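Readiness checklist: household and light shop-floor chores by machine
Site: Golob building, ground floor test room
Unit: Evance arm with two-finger gripper, Uvell control software
Inspection date: July 18, 2018
Previous inspection: May

488 views
4 comments
2 shares

Ratings are Pass, Conditional or Fail. Conditional means the chore may be run with a person in reach of the stop button.

SECTION A. Before power-on

A1. Stop button reachable from both sides of the work surface. Pass.
A2. Arm base bolts marked and unmoved since last check. Pass.
A3. Cable slack at full reach. Conditional. The sleeve rubs at the second joint when the arm folds back. Re-route before the next long run.
A4. Speed limit set to 30 per cent with a person present. Pass. Setting does not survive a restart of the Uvell software and must be entered again each time.

SECTION B. Rigid objects

B1. Pick up a mug by the body and set it upright. Pass.
B2. Load plates into a rack. Conditional. Works if the plates are the same size. Mixed stacks are still a hand job.
B3. Sort fixings into trays. Pass for bolts. Fail for washers, which the fingers cannot lift from a flat tray.
B4. Release on loss of air or power. Pass. Grip is held until reset.

SECTION C. Cloth and soft goods

C1. Find the edge of a cloth. Conditional. Plain cloth is worse than patterned. A printed grid gives the software something to follow, but it assumes straight lines and reads a wrinkle as a change in distance.
C2. Smooth a cloth by dragging. Fail. The fingers press too hard and carry the fold along with them.
C3. Pick up a shoe from a cloth without moving the cloth. Conditional. Approach from above only.

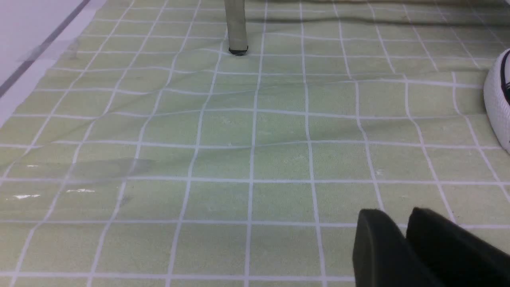

C4. Keep clear of fixed uprights during a sideways move. Conditional. The clearance value is stored per layout and was still the May figure. Correct it whenever an upright is shifted.
C5. Ignore glare. Fail. Bright spots are logged as small objects, and the arm slows down for them.

SECTION D. Overall finding

Rigid, repeated work: suitable with supervision. Cloth handling: not suitable for unattended use. A person tidies a table faster and needs no layout file. Retest C1, C2 and C5 after the Esta camera update is installed.

4 comments

Comment 1: Was A4 raised with Uvell? We have the same fault on our unit.

Comment 2: Raised in May, still open.

Comment 3: B3 washers can be done with a magnet tip if they are steel. Leaves the tray half full of swarf, mind.

Comment 4: Agree with Fail on C2. Lower grip force did not help on ours.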